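Category: Working groups / Automated driving / Minutes

Code of Practice for Test Vehicles on Residential Streets
Minutes of the drafting meeting, 8 Mar 2024 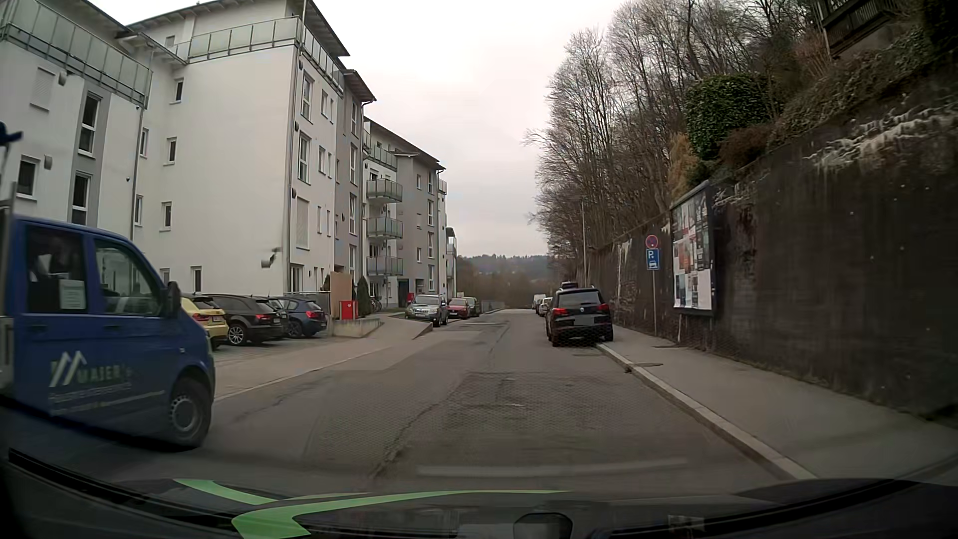
Present: Ieva Raudsepp (chair), Halima Afolabi, Godfrey Okoth, Miroslava Šimko (minutes). Apologies: Margaux Deschamps, who sent four pages of comments and so was with us in spirit throughout.

1. Minutes of the last meeting
Agreed, after the word "robust" was taken out in two places.

2. Pavement parking (section 3)
The draft says the vehicle "shall treat the kerb as the edge of the road". GO pointed out that parked cars do no such thing, and that on some streets a blue sign invites them up. HA asked whether the planner should read the sign or just the car. Long discussion. Agreed that a car with two wheels on the pavement is to be treated as parked only once other evidence supports it, and that the sign may count as evidence but never as the only evidence. GO to redraft.

3. Streets with no centre line (section 4)
The Vendadar proposal was for the planner to invent a centre line and keep to the right of it. IR observed that this works until someone coming the other way has invented a different one. New wording: slow down, leave room, be ready to stop and give way. MD's written comment, "this is called driving", was noted.

4. Cracks and patches
Nirosis logged 2406 braking events in the September trial. 700 of them were put down to repairs in the road surface. HA felt that a vehicle which brakes for old tarmac should not be followed closely by anyone, least of all by her. Agreed: false braking must be reported by cause, and "other" may not be the largest cause.

5. Safety drivers
Maximum spell at the wheel stays at 25 minutes on narrow streets. Seltus had asked for longer. Refused – their own report describes the driver as "resting but available".

6. Recordings
Number plates to be blurred before any footage leaves the vehicle operator. Company names and phone numbers on vans: no agreement. GO thinks a tradesman with his name on the door wants to be seen. MS thinks he wants to be seen by customers. Carried over for the third time.

7. Length of the document
Bergmann's reviewer called the draft "thorough". It has grown by about 1000 words. IR asked members to suggest cuts. Members suggested cuts to each other's sections.

Actions
GO: section 3 redraft.
HA: table of braking causes.
MS: ask MD which of her comments are meant for the record.

Next meeting to be fixed by email, as was this one, eventually.

Last updated: after corrections from HA
Contact the secretary | Back to top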